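Stodora Presents New Line of Test Tube Racks for School and Teaching Laboratories

Clear and wire models go on sale in May 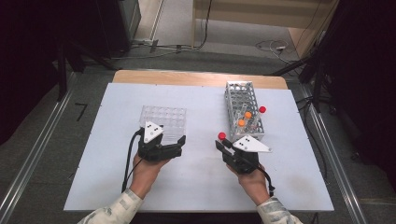 Two racks for one bench

Stodora, a supplier of small laboratory equipment, announces today a new line of test tube racks made for schools, training centers and small laboratories. The line has the name Cliltis and it starts with two models. The first is a rack of clear plastic with round holes. The second is a white wire rack with square openings. Both models will be available from May through the distributor Adeleke and directly from the Stodora office in Vustlow.

The idea for the line came from the teachers who buy from us. Many of them told us that their old racks were too big for the student tables, or that the tubes were standing so close together that it was difficult to take one without touching the next. We listened to these remarks during two school years and we changed the distance between the openings several times before we were satisfied.

The clear rack

The Cliltis Clear is intended for work where the student must see the whole tube, for example when a color change is observed or when a sediment is forming at the bottom. The plastic is transparent on all sides, so the teacher can look at the tubes from the front of the room without lifting them. The rack has 24 places. It should be washed by hand with warm water and a mild soap. We do not recommend alcohol for cleaning, as it can make the plastic cloudy after some time.

The wire rack

The Cliltis Wire is a more open model. Water runs through it freely, and for this reason many users will prefer it for rinsing and drying. The white coating protects the metal and it also protects the glass, because the tube does not touch the bare wire. Tubes with screw caps can stay in this rack with the cap on — the cap remains above the grid and is easy to hold with the fingers. The wire rack can go in the dishwasher.

Caps in different colors

Together with the racks, Stodora offers capped tubes in packs of 18. The caps are available in red and in orange, and the two colors can be ordered in the same pack. Several of our customers use the color to separate the samples of the morning group from the samples of the afternoon group. Others keep red for the tubes that are prepared by the teacher. The choice is free, and a sheet of small white labels is included in every pack.

Exercises for careful hands

Each school order includes a printed booklet with 21 short exercises. They begin with very simple movements, such as taking one tube from the rack and putting it back in a different row. Later the students move tubes from the wire rack to the clear rack, hold a tube at an angle and sort the tubes by cap color. All the exercises in the first part are done with empty, closed tubes. The booklet was written in plain language and can be copied for use inside the school.

Ordering and samples

Schools may request one sample of each rack before they place an order. The samples can be kept for 2 weeks and the return is paid by Stodora. Orders received before noon on Tuesday are sent in the same week. Replacement caps and additional tubes will be sold separately.

About Stodora

Stodora supplies racks, tubes, trays and other bench equipment to schools and small laboratories. The company has its office and its warehouse in Vustlow. Adeleke is the distributor for all Stodora products.

Press contact

Stodora Press Office, Vustlow. Product photos and the exercise booklet are available on request.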